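Skusix tall metal shelving unit, white – review after five months of use

I bought this unit to stand in the middle of our workroom, which is a slightly odd thing to do with shelving. Most reviews I read before ordering were from people who had pushed one into a garage corner and filled it with paint cans. If that's your plan you can probably stop at the assembly section. The rest is mostly for people who want a tall shelf out in the open, where it gets walked past on all sides.

The room is 4,000 square feet on the main level, with a mezzanine over part of it, tall windows down one long wall, a red brick wall on the other side and white walls up by the mezzanine. There are work desks at the far end and a black-framed table with angled legs nearer the windows. It's a good room with almost no storage. The windows take one wall and the desks take another, and before the shelving arrived most of our things lived under the tables.

Ordering and delivery

The unit comes in white or dark gray. I chose white to go with the walls. Teodor Strand, who shares the room with me and paid for half of it, wanted the gray and still brings it up. Delivery was booked for a Friday and came on that Friday, in two long flat boxes. They're heavy. One person can drag a box along a smooth floor but I wouldn't try the stairs alone. The driver left them just inside the door, as the order page said he would.

Packing was good. Cardboard corners, foam between the panels, and the hardware in one bag taped to the inside of the lid. One panel had a small scuff on the underside, where it doesn't matter, and I didn't report it.

Assembly

The instructions are drawings with no words. They're clear up to the point where you join the upper uprights to the lower ones, and then there's a drawing that could be read either way up. We read it wrong. The uprights will go together upside down, they just won't line up with the shelf brackets afterward, so we had put in a fair amount of work before finding out. Look for the small notch on the end of each upright. The notch goes toward the floor. It's shown in the drawing but very faintly.

You need a rubber mallet, and there isn't one in the box. You also need a wrench. There is one of those, stamped out of thin sheet, and it will do the job if you don't mind sore fingers. I used my own.

Allow an evening. The second time, when we took it down and moved it, it went much quicker. Two people are needed for standing it up. Once the uprights are in, one person can set the shelves.

Build the thing where it's going to stay, or close to it. The finished unit can be walked across the floor by two people with nothing on it, but it twists a bit on the way and I had to go around and tighten everything again.

Stability

This was my main worry. Against a wall, you use the bracket that comes with it and forget about the question. In the middle of a room there's no wall, and the manufacturer doesn't say much about that. The leaflet has one line telling you to secure the unit, with a picture of a wall.

I wrote to the store and got an answer from someone named Bilal Mahasneh, who was helpful and quick. He said that for freestanding use they recommend fixing the feet to the floor, and he sent the part number for the floor plates. The plates cost extra. They're plain steel with two holes each and they fit over the feet without any trouble. Our landlord, Hnat Derkach, agreed to the holes in the floor on the condition that I fill them when we leave.

With the floor plates on, the unit is solid. If you push hard at shoulder height there's a little movement at the top. If you lean on it the way people lean on things when they stop to talk, nothing happens. Without the plates I wouldn't have been comfortable leaving it out there, and I think they should be in the box or at least shown on the product page. I put the heavy boxes at the bottom and keep the top for light things, as you should with any tall shelf.

If you have children or a dog in the space, fix it down before you put anything on it.

The shelves

The shelves are metal, with folded edges. The front edge is folded under, so you don't catch your hand on it. The cut ends that tuck in behind the uprights are sharper than I'd like. Wear gloves while building. After that you don't touch those parts.

They carry what I ask of them. I have spare paper, toolboxes, two bins of cable and a lot of cardboard boxes, and no shelf has sagged that I can see. I haven't tested the stated load and don't intend to.

Moving a shelf up or down is possible but it isn't something you'll do on a whim. You have to unload it, loosen it, knock it free with the mallet, and do the same in reverse. I set the heights in the first week, changed one of them in May and have left them alone since. Measure your boxes before you build. I didn't, and ended up with a gap that was just too low for the storage bins I'd already bought.

Those were Zutgate bins, by the way, and they're fine, apart from lids that pop off if you stack them crooked. Turned sideways they fit, with a bit sticking out.

Noise is the one thing I hadn't considered. Metal shelves are loud. Set down a box of screws and the whole room hears it. I cut rubber drawer liner to size for the shelves we use most and that took care of it. The liner was cheap. It does slide around a little in warm weather.

Finish

The white is a true white, not cream. In daylight from our windows it looks clean and it doesn't make the room feel smaller, which I had expected from something this tall. You do see fingerprints and scuffs, mostly at hand height. A damp cloth takes off nearly everything. There's one gray streak, I think from the handle of a toolbox, that needed a melamine sponge, and the sponge left that patch slightly duller than the rest.

There's one chip, on a front upright, where a desk was pushed into it. The metal underneath hasn't rusted. The room is dry, so I can't say how it would do in a basement.

From the mezzanine you look down on the top of the unit. I'd never have thought about that before, but dust up there is very visible from the railing. Valentyna Hutsuliak, who has the desk upstairs, mentioned it in the first week. I now wipe the top when I do the windows.

As a room divider

I hoped it would split the room a little, so that the window side and the other side felt like separate areas. It does that only partly. People walk around it without thinking and the space feels more organized, but you can see past it and you can hear everything. If you want quiet or privacy, buy a proper screen. If you want somewhere to put things that you can reach from more than one side, this works well, and that has been the best part of having it where it is. I don't have to cross the room to the far desks to get tape any more.

Leave enough space around it. I first placed it too close to the table, and people kept knocking into the table legs, which are angled and reach out further than you expect. We shifted the shelving before fitting the floor plates and it's been fine.

Compared with the Grivness

Bohdan Levchenko has the Grivness unit in his shop, and I helped him put it together, so I can compare the two a little. The Grivness has clip-in shelves with no bolts, goes up faster and is easier to change later. It also rattles more and the finish marks sooner. It costs less. If I were putting a shelf against a wall in a storeroom I'd buy the Grivness and save the money. For the middle of a room where it gets looked at all day, I'd buy the Skusix again.

What I'd change

Put the floor plates in the box. Fix the drawing of the uprights. A better wrench would be nice, though I can live without it. I'd also like to be able to buy a single extra shelf. At the moment they come in packs, and I only needed the one.

I'd give it four out of five, or five with the plates included. Customer service was good both times I wrote. The second time was about a missing bolt, and the replacement came by mail with no argument.

Mine is the white one, bought at full price with our own money.

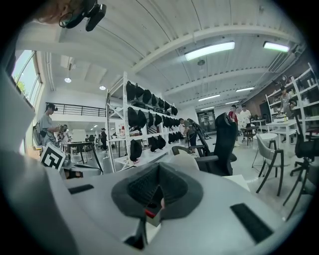
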